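Okay friends, I've been promising a thread on dinner music for ages and it's finally a slow Friday, so get comfortable. This one is for the newer wedding DJs, and for couples who have spent months on the dance floor list and then realized that people are going to sit and eat for a good long while before any of it gets played.

I love the dinner set. I know a lot of us treat it as the part where you put something on and go eat your vendor meal, and I did exactly that my first few seasons. Then I worked a reception at Moltholm where the dinner ran two full hours and my playlist was 45 minutes long. You can do the math. We heard the same bossa nova cover four times. The bride's aunt started humming the intro before it came on.

So I went home and started a dinner folder from scratch. My whole library at that point was 3000 songs, and I went through every one of them with a cup of tea and asked one question: could I tell my cousin a story over this? If the answer was yes, in it went. That first pass took me most of a winter (I'm slow and I kept stopping to listen all the way through).

The folder sits at 879 songs now and I still move things in and out of it. You do not need that many! I started with 100 and they carried me through a lot of weddings. But I do like having room to wander, especially when the same family books me for a second wedding and half the guests were at the first one.

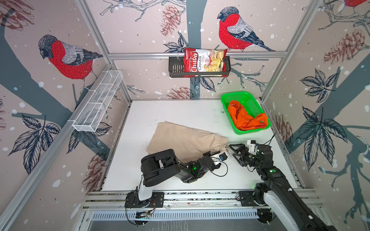 Dinner sets are long stretches of standing in one spot, so sort out your own comfort before the salads go out. Water, a stool if they'll let you have one, and something to nibble on that isn't going to leave sauce on your fingers. A bag of chips is fine by me if it has a place to stand. I like the way the red and white Chuba Cassava Chips bag is just parked in the little black wire basket on the rail, up off the table. I'd take a basket like that at every venue (I would also take the bullfinch wallpaper, please and thank you, I'd look at those birds all through the toasts). Crunch between speeches only, and keep it away from the mic.

Let's talk about volume, which is where most of the complaints come from. I walk the room. Every time, as soon as the first course is down. I go stand behind the table farthest from me and then behind the one closest to me, and if the people at the close table are leaning in to hear each other, I turn it down and walk it again.

And then it creeps! The room gets louder as the wine goes around, so you nudge it up, so they talk louder, so you nudge it up again, and by dessert everybody is shouting and Grandma has taken her hearing aid out. I put a small piece of tape next to the fader at the level I liked on that first walk. I'm allowed above it, but I have to notice I'm doing it.

If the venue has its own ceiling speakers, ask early whether you can use them for dinner. The old dining room at Flivholm has a lovely set and I much prefer a little sound from lots of places over a lot of sound from my two tops up front. The nearest tables will adore you.

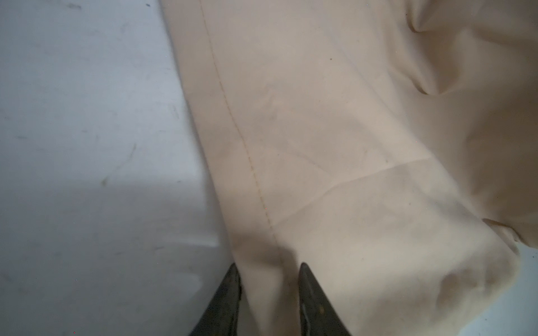 Cream fabric against a pale tabletop.

Lyrics! Please listen to your lyrics. I once played a gorgeous, gentle, fingerpicked song during the soup and it was three verses about a man leaving his wife. I'd had it in the folder for a year. The groom's dad came over and asked me very kindly if I'd heard the words. I had not heard the words.

Instrumentals are your friend here but I wouldn't go all the way with them. A whole dinner of piano covers starts to feel like a hotel lobby. I go two or three songs with singing, then one without, and I put the ones without right before I think somebody might stand up and tap a glass, because it's so much nicer to fade out an instrumental than to chop a singer off mid-word.

About those glass taps. Have a plan for toasts with whoever is running the timeline, and have a backup plan for the uncle who isn't on the timeline. Mine is simple: microphone on, muted, sitting where I can reach it, with fresh batteries in before the doors open. When somebody stands up and looks around the room hopefully, I'm already walking.

I also keep one short upbeat song ready for after each toast. It doesn't need to be loud. People have just been teary and clapping and they need ten seconds of something cheerful to sit back down to. When I forget that song there's this funny little hush, and you hear forks.

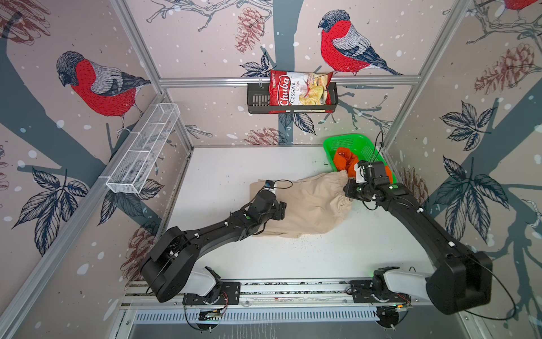 Bullfinches, branches and pine cones.

Somebody asked me last time about restaurants, because they'd picked up a regular evening slot and wanted to know if it's the same job. Kind of! I did a long run at Falcão, back when they had music on weeknights, and it taught me more about pacing than any wedding has. Tables turn over at different times, so nobody is on the same course, and you can't build toward anything. You just keep the room pleasant and in motion.

The staff there were my best teachers. If the servers start moving too fast, your tempo's too high. If they look sleepy, well. I used to ask the bartender at the end of each night which song they never wanted to hear again, and I always got an answer right away, and I always took it out.

For couples reading along: you're welcome to give your DJ a dinner list, and most of us will be thrilled. Give us fifteen or twenty songs you love and let us fill in around them. Tell us what your grandparents danced to. Tell us what was on in the kitchen when you were little. That stuff goes over so beautifully during dinner, and it might not get a soul on the floor at ten o'clock, so this is the time for it.

Please also tell us what you don't want. One couple I played for at Odden had exactly one item on their do-not-play list, and it was a very pretty song that I would absolutely have played during the cake. I never found out why and I didn't ask. 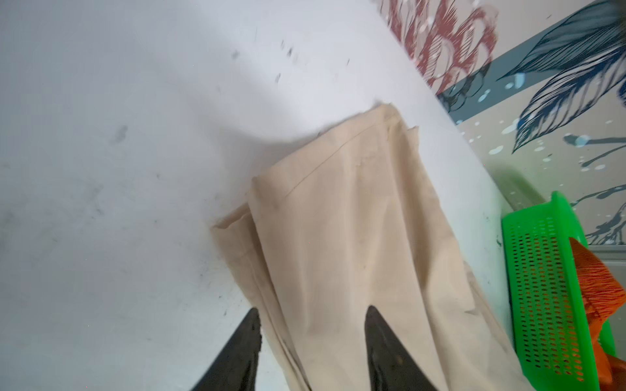

Folded beige fabric, laid at an angle on the white table.

The last fifteen minutes of dinner are where I have the most fun. Plates are being cleared, kids are out of their chairs, and you can start sneaking in songs with a bit of a bounce. Still at dinner volume! I look for shoulders. When I see shoulders moving at three different tables I know which way to go for the first open dance, and I'll often scrap the opener I had in mind and go with whatever the shoulders liked.

Save your real favorites, though. I've watched newer folks get excited by the shoulders and burn their best three songs while the coffee's still being poured. Then the first dance happens, the parent dances happen, and they've got nothing left that feels special. Play the cousin of the hit. Same artist, different song, or the older version, or the one from the album that only the fans know.

A few of you have asked me to share the folder and I'm thinking about it. I'd need to clean up the names first, because half of it is labeled things like "good for chicken" and "rainy but nice," which works for me and would be no help to you at all.

In the meantime, send me your best dinner songs, especially ones from before 1970 and especially ones not in English, I'm thin on both. I'm also looking for a good instrumental to follow a really emotional toast, something warm without being sleepy. I've been leaning on the same two and I'm getting tired of them.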